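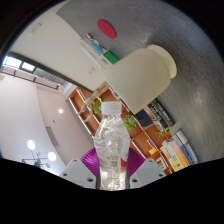 Une bouteille d'eau à moitié bue, ça se jette ou ça se garde ? La question est arrivée dans notre boîte mail le lendemain de l'annonce du projet, et elle m'a fait sourire parce que je me la pose tous les jours devant ma propre table.

COMMUNIQUÉ - Gashaw, le 21/3/19

Bonjour à toutes et à tous ! Je vous écris au nom de l'atelier Dranura pour vous annoncer l'ouverture de notre saison « La table commune », consacrée à ces grandes tables où tout finit par atterrir : la bouteille, la tasse, les livres en pile, les papiers qu'on lira demain (ou pas). Nous avons reçu 3 824 réponses à notre questionnaire de l'hiver, et je les ai presque toutes lues, avec beaucoup de thé. Ce qui revient le plus souvent, ce sont les livres - on les empile en attendant de leur trouver une étagère, et la pile reste là.

Dès avril, nous proposons donc quatre rencontres dans notre local de la rue Devov. On y parlera rangement, mais sans gants blancs : que laisser à portée de main, où poser les boissons quand il y a du papier partout, comment partager une table à plusieurs. Chaque rencontre dure deux heures et l'entrée est libre. Venez avec vos piles, vos boîtes, vos dessous de verre !

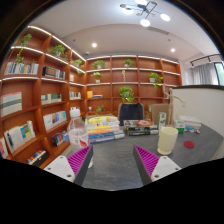
Une lectrice nous répond que chez elle les livres ne quitteront jamais la table, qu'elle mange à côté et que cela lui va très bien. Je la comprends tout à fait, et elle est la bienvenue aussi. Mon seul conseil serait de garder un coin dégagé pour la tasse, avec de quoi la poser, et les gros volumes en bas de la pile.

Les inscriptions se font à l'accueil de Dranura ou par retour de mail, en précisant la rencontre choisie. Pour la presse, le dossier complet est disponible sur simple demande, et je réponds volontiers aux questions par téléphone le matin.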